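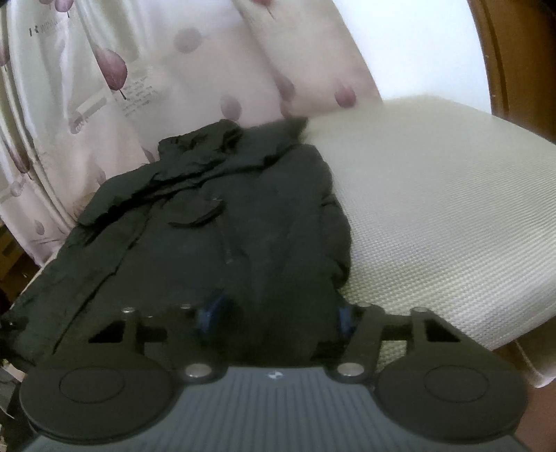 Anselmo Alcaraz asked me at the door whether these notes would cover the whole Urio open day or only the cloth handling. Only the cloth, sorry!

Home Data Docs Visits Contact

Urio open day, Friday: dark fabric, blue-padded hand-held gripper. I got a turn too (my thumb still hurts).

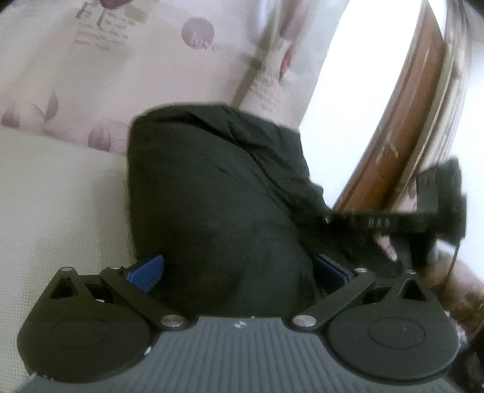
Ludmila Šimek wrote back that she'd want the failed grabs kept in. Me too, so all 650 clips stay, the clumsy ones included.

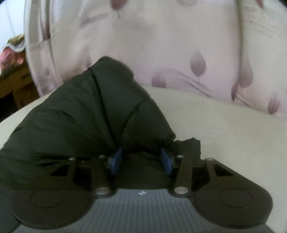 Can I use the clips in class? Sure, just credit Urio and tell me how it went!

20 shares 100 comments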